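# Zakcombe two-arm bench cell: what to budget for

I'm Periklis Stefanou, and I look after the bench systems at Saltbridge. Most of the emails I get about the Zakcombe start with "so what do I need to buy?", so I've put the whole answer on this page. Grab a coffee!

The standard cell comes with 2 arms on one rail, the aluminum extrusion frame, and a camera for each wrist. You pick the tabletop and the fingers. Finger choice is where I'd slow down, especially if your parts are small, shiny and flat like keys. 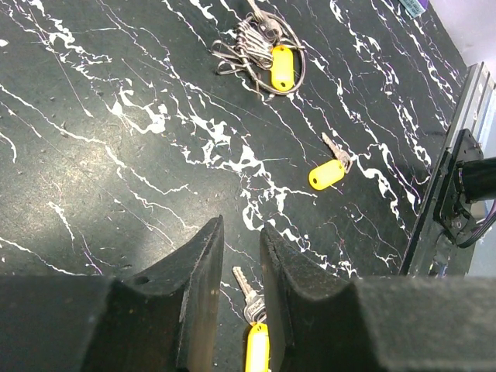 *Wrist camera on the marbled black top: keys with yellow tags, one of them between the fingers.*

People always ask me if they can skip the wrist cameras and save the money. You can, and if you're moving boxes, go ahead. For keys, tags and pens I'd keep them and trim the budget somewhere else (the fancy enclosure panels, say).

The tabletop is the other big question. We sell plain gray and we sell the marbled black, same price for both. I like the marbled one because it gives the software something harder to chew on, but it does show dust and scratches, so put a spare top on your list. Clarwood keeps them in stock and ships them flat.

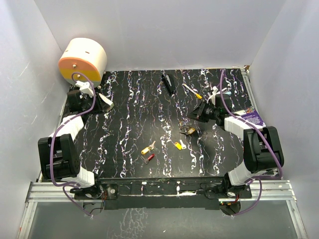
Now the money bit. Plan on one spare set of fingers per arm for the first year, plus a spare elbow servo if you're running more than one shift. Moschos handles our repairs, and the turnaround is 26 days. That's a long time to stare at a one-armed cell! I'd much rather you had the part on a shelf.

Cables need a line too. They flex every time the arm moves, and a new set costs a lot less than an afternoon of hunting for a bad connection. 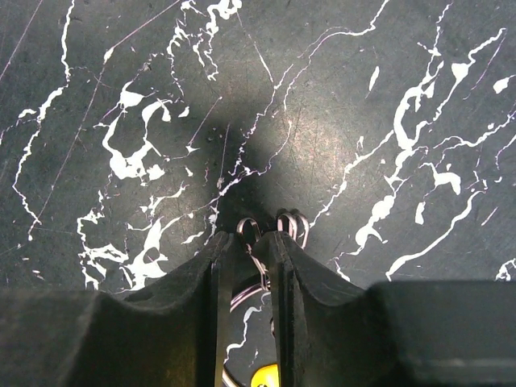 Wire rings are the thing I get the most calls about, by the way. If your job has bunches of keys in it, tell me before you order and send me a handful of the real ones. I'll try the soft pads and the hard ones and let you know which I'd pay for.

**Ordering notes**

- Part number 1942 covers the full cell, both arms included
- Fingers, tops and cable sets are sold separately
- Setup visit: 3 days, travel extra
- Orders placed now ship in September

Prices depend on the finger and top you choose, so ask me for a quote and I'll send one over.

Page updated 18 August 2019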